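4.2 Reassignment of inspection work at the Garnden site

Before the trial, technicians at Garnden walked the server aisles twice per shift and recorded the state of each unit by hand. The operator, Trindari, moved the first of these rounds to a mobile arm in May and kept the second with its staff. The inspection routine was prepared in simulation. The model rack used for this purpose (Figure 3) has five units, each with a barcode label, a square button and a green indicator light. A yellow light glows on the lower three units, and the routine had to report these separately from the upper two.

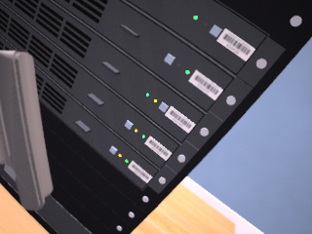

Figure 3. Simulated rack with five server units and one gripper finger at left.

4.3 Effects on staff

Over the trial period the arm completed 408 rounds, of which 61 were repeated by a technician. The 19 technicians interviewed reported less walking and more time spent reviewing alerts at a desk. Several said that they had less occasion to speak with colleagues on the floor. Rajitha Dissanayake, shift lead, asked that new hires continue to make manual rounds during their first weeks, and Trindari adopted this request in its revised work schedule.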